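3.2 Simulated Task Set

The Danladi course project requires each student team to train one manipulation policy and evaluate it on kitchen counter tasks before any time on the physical arm is granted. Teams work in the Poswood simulator, using the course fork maintained by Varela and Zelenák. The fork fixes the camera pose and randomizes object placement at reset. Each team received 1,145 demonstrations, of which 1,000 were used for training and the remainder held out. Fourteen teams completed the assignment.

Figure 3 gives one view of the counter workspace. Instructions name a single object and a destination, e.g., "put the carrot on the red plate." The eggplant and the woven basket act as distractors under this instruction and as targets under others.

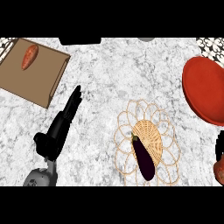

Figure 3. Counter workspace with an empty gripper. The carrot is on the cutting board; the eggplant lies across the front of the basket.

3.3 Evaluation Protocol

Each policy was run for 300 episodes with seeds withheld from the teams. An episode ended on success, on contact between the arm and the counter, or at the step limit. Success required the named object to be at rest on its destination with the gripper open. Partial credit was not given. Scores were computed by the Neneck grading script and returned to the teams in April.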